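Stovetop coffee, six months in: the Galtolero 6-cup
by Perihan Erdem

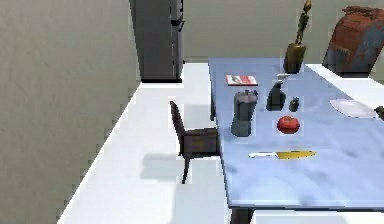
Vol. 4, No. 9 / page 17

Sunday, September 20, 2020

Bought this in March when the office closed and my coffee went from free to my problem. Wanted something cheap, no pods, no paper filters, no screen. Have used it nearly every morning since. Long enough for a review I think.

Short version: good pot, bad handle, instructions useless. Buy it if you drink strong coffee and can stand near a stove for a few minutes. Don't if you want to push a button and go shower.

What you get. The pot, a gasket already fitted, one spare gasket in a little bag, a folded leaflet. No scoop. The Dursun I had before came with a scoop and I kept it, so fine, but a first time buyer is going to be digging around for a spoon.

The leaflet. Nine languages, one drawing. Tells you to fill "to the mark." There is no mark. Fill to just under the safety valve, that's all it needed to say. Also tells you to throw out the first three brews, which I did, and the second one smelled ok so maybe I wasted some. Whatever.

First month. Everything tasted burned. Blamed the pot, wrote half of an angry version of this review. Was me. Had the flame up way too high and was walking away to answer email. Turned it down to the smallest burner, lid open, watched it. Totally different drink. Starting with hot water from the kettle helps too, but hold the base with a towel when you screw it together. I skipped the towel once.

Grind. Matters more than I wanted it to. Store-bought espresso grind choked it, took forever and came out sputtering. Drip grind was thin and sour. Somewhere between the two. I use the Ivent hand grinder, 14 clicks from closed, and that's been right for every bean except a very dark one my sister sent, where I went coarser. Don't tamp. Fill the basket, level it with a finger, wipe the rim. If you leave grounds on the rim it leaks at the thread and you get brown water down the side and all over teh stove.

Taste. Strong, heavy, a bit of grit at the bottom of the cup. Not espresso, don't let the box tell you it is, there's no crema past the first few seconds. With hot milk it's very good. Black it's a lot for me so I cut it with water, half and half. My husband drinks it straight and says I'm ruining it.

Size. "6-cup" means six tiny cups. 250 ml on a good day, so one big mug or two people being polite. And you can't make half. Tried it with the basket half full, came out weak and weirdly metallic. If you live alone get the 3-cup, if there's two of you and you both like refills get the 9.

The handle. OK here's my real complaint. Gets hot on a gas burner, even the small one. Flame comes up the side and the bottom inch of the handle softens a little and now has a rough patch. Also wobbled by June. There's a pin, I pushed it back in with pliers, wobbled again by August. The old Dursun handle never did that in eight years, though the Dursun dripped every single time you poured and this one doesn't. Pours really clean. So pick your annoyance.

Cleaning. Rinse, wipe, leave it apart to dry. No dishwasher, it'll go chalky and dull, I know from doing it to the last one. No soap either acording to some people. I use a drop of soap once a week and nothing bad has happened. Take the gasket and filter plate out once a month, you won't like what's under there. Vinegar and water run through with no coffee gets the scale off, then plain water twice.

Gasket. First one lasted to July, then steam started coming out at the waist. Swapped in the spare, five minutes, butter knife. Replacements are easy to find but check the size, the Galtolero one is slightly wider than the standard 6-cup and the one I ordered first didn't seat. Went back.

Stoves. Gas is fine. Electric coil at my mother's place, fine but slow. Does not work on induction, and the box says this in very small type on the underside. A neighbor bought the same one on my say so and had to return it. Sorry.

Compared to the Prustberg steel one. Borrowed it for two weeks. Works on induction, heavier, handle stays cool, looks great. Also close to twice the price and the spout is so short it pours down its own front unless you tip it fast. Coffee tasted the same to me. If I had an induction stove I'd get it and complain about the spout instead.

Money. Didn't keep the receipt so no exact price, but it was less than what I used to spend at the cafe in two weeks, beans not included. Beans are the real cost. Going through a 900 g bag a month in this house.

Would I buy it again. Yes, probably, in the smaller size for weekdays. If they fix the handle I'd take out the "probably."

Good: pours clean, tough body, spare gasket in the box, easy to find parts (check the size)
Bad: handle, leaflet, no half batches, no induction
Score: 7 out of 10

Update, same day: two people already asked about decaf. Works the same. Grind it a touch coarser, mine clogged otherwise. And yes the milk is just milk in a saucepan with a whisk, I don't have a frother, may review one if I ever get around to it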